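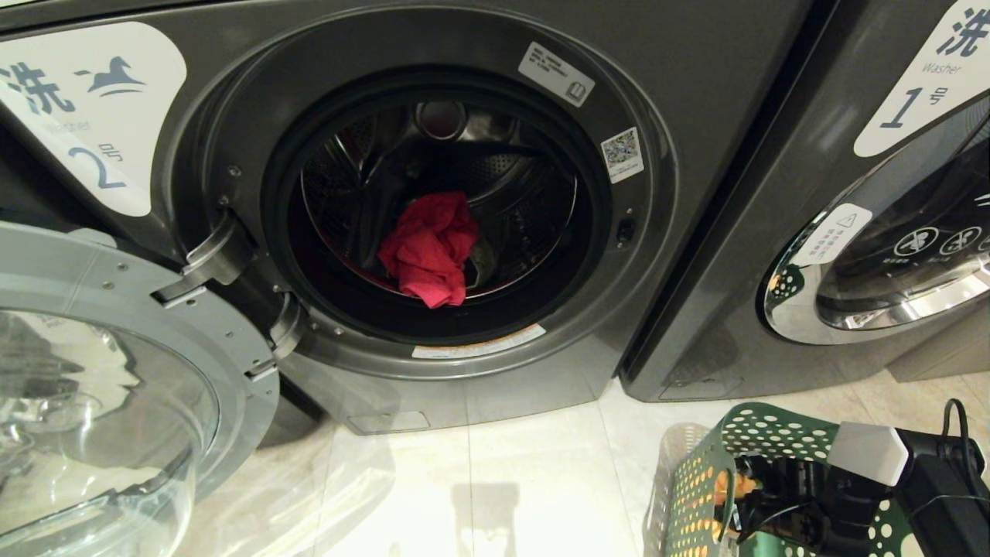 報道関係各位
2021年8月
株式会社Finano

# 浸水建物の判読データ「Hollik」第2版を公開

**雲の下も見えますが、床下までは見えません**

株式会社Finanoは、衛星レーダー画像から浸水の可能性がある建物を抽出した地図データ「Hollik(ホリック)」の第2版を公開しました。対象はJusura川の下流域です。初版をお使いの自治体、建設コンサルタント、損害調査会社の皆さまには、お手数ですが差し替えをお願いいたします。初版を印刷して壁に貼ってくださった方には、重ねてお願いいたします。

## 初版からの変更点

初版では、対象域内で浸水の可能性がある建物として1488棟を示しました。公開直後から「多すぎる」「少なすぎる」の双方のご意見をいただき、社内では一時、ちょうどよいのではないかという見方も出ましたが、念のため見直しを行いました。

見直しの結果、101棟を候補から外しました。大半は農業用ハウスと資材置き場の屋根で、レーダーの反射の具合が水に浸かった家屋とよく似ていたものです。ため池の脇に建つ倉庫も含まれます。この倉庫は水辺にあるだけで、水害とは関係がありませんでした。所有者の方から、たいへん丁寧な文面のご指摘を頂戴しております。

また、52棟を「判定保留」という新しい区分に移しました。堤防や高い建物の陰になり、レーダーの電波が届いていない場所の建物です。初版ではこれらを「浸水なし」と同じ色で塗っていました。見えなかったものを無事と書いたことになり、凡例の設計として弁解の余地がありません。第2版では灰色の斜線で表示します。地図の見栄えは少し悪くなりました。

## 判読の方法

解析には、出水の前と後に撮影された合成開口レーダー画像を使っています。水面はレーダーの電波を鏡のようにはね返すため、画像上では暗く写ります。一方、建物が密集した市街地では、壁と水面の間で電波が跳ね返り、かえって明るくなることがあります。暗ければ水、明るくても水かもしれない、という扱いにくい性質です。

初版では暗くなった範囲だけを主に拾っていたため、市街地の抽出に弱さがありました。第2版では、前後の画像の似ている度合いを示す値(コヒーレンス)を加え、変化の大きい区画を抽出したうえで、判読担当者が建物の輪郭データと一つずつ照合しています。自動化の時代に何をしているのかと問われそうですが、農業用ハウスの件がありましたので、当面は続けます。

画像の幾何補正と地形による歪みの除去は、協力会社のWikström社が担当しました。同社からは初版の公開前に、標高データが古い旨の連絡を受けていました。そのメールは当社の受信箱に届いており、既読になっていました。第2版では更新後の標高データを使用しています。

## ご利用にあたって

本データは、被害の全体像を早く把握し、現地調査の順番を決めるための資料です。個々の建物について、浸水の有無や深さを証明するものではありません。次の点にご注意ください。

- 画像は撮影時点の状態を示します。撮影の前に水が引いた場所は抽出されない場合があります。
- 浸水深は推定していません。床上か床下かのお問い合わせにはお答えできません。
- 建物の輪郭データには、すでに取り壊された建物が残っている可能性があります。
- 「判定保留」を「浸水なし」と読み替えて集計しないでください。当社が初版でしたことです。

罹災証明に関するお問い合わせを初版公開後に多数いただきましたが、証明書の発行は市町村の業務です。当社の地図を窓口にお持ちいただいても、窓口の方が困った顔をされるだけかと存じます。

## 提供形式

第2版は、GeoPackage形式、シェープファイル形式、印刷用のPDFで提供します。各建物には「浸水の可能性あり」「浸水の兆候なし」「判定保留」のいずれかの区分と、判読の信頼度、初版からの変更の有無を属性として付けました。変更箇所だけを抜き出したファイルも同梱しています。間違い探しの手間を省くためのもので、間違いの一覧としてもお読みいただけます。

シェープファイル版では、形式の制約により属性名が途中で切れます。対応表を添付しましたので、あわせてご覧ください。PDFは大判での印刷を想定しており、事務用の用紙に縮小すると、斜線がすべて灰色の染みになります。

災害対応および学術研究を目的とする利用は無償です。商用利用については別途ご相談ください。出典には「Hollik第2版、Finano」と版番号まで含めて記載をお願いいたします。初版をもとに作成された資料が見つかった場合も、版番号があれば事情がすぐに分かります。

## 今後の予定

現地調査の結果をお持ちの機関からのデータ提供を受け付けています。写真、聞き取りの記録、痕跡水位の測定値のいずれでも構いません。当社の判定と食い違うものを特に歓迎します。いただいた情報は位置の精度を確認したうえで次の版に反映します。

第3版の公開時期は未定です。初版の発表文で「本版をもって確定版とする」と記載しましたが、この一文は取り消します。

## 本件に関するお問い合わせ

株式会社Finano 広報窓口
データの誤りに関するご連絡は、お問い合わせフォームの「Hollik」の項目からお寄せください。建物の位置が分かる地図または座標を添えていただけますと、確認が早く進みます。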